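Plonley revises polypropylene storage range to single wall specification

2018-07-31

Plonley has released a revised specification for its moulded polypropylene storage range, supplied to offices, laboratories and records rooms across Australia. The revision applies to all bodies and lids manufactured from October and replaces the three separate wall specifications now in use.

Under the new specification, every body in the range is moulded from the same grade of natural-white polypropylene with a continuous flared rim. Draft angle on the side walls has been standardised so that empty bodies of the same footprint nest without binding. Static stacking load for a closed unit is rated at 200 kg, tested over 300 hours at ambient temperature by Clillo, the company's contract test laboratory.

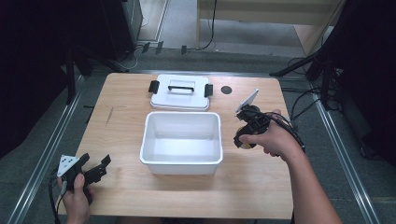 Flivard, which distributes the range in Queensland and the Northern Territory, said mixed wall specifications had been the main cause of rejected orders, as lids from one production run could not be relied on to seat on bodies from another.

The catalogue has been reduced accordingly. Plonley previously listed 1,903 separate part numbers, many of them duplicates that differed only in colour code or carton quantity. Customers holding standing orders will be sent a cross-reference table, and superseded numbers will be accepted at the order desk during the changeover.

Guidance on work surfaces has also been updated. Bodies should be lifted when repositioned on timber or timber-finish desks, as grit trapped under the base can mark the coating. Adhesive feet are available as a separate line item and are not fitted at the factory.
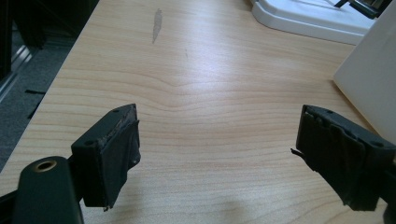

Marks on a light timber desk.

Replacement handles and latches will be stocked individually. Both can be changed without tools. Kpodo will continue to mould these components at its existing plant, and the warranty period remains five years from date of invoice.

Pricing for current contract customers is unchanged. Data sheets, the cross-reference table and sample requests are available from the Plonley trade desk.
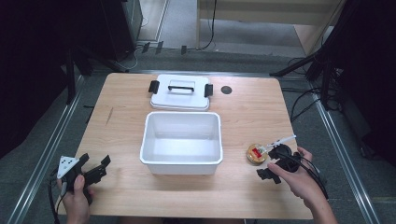 White plastic storage box with lid, black handle and latch clips.

ENDS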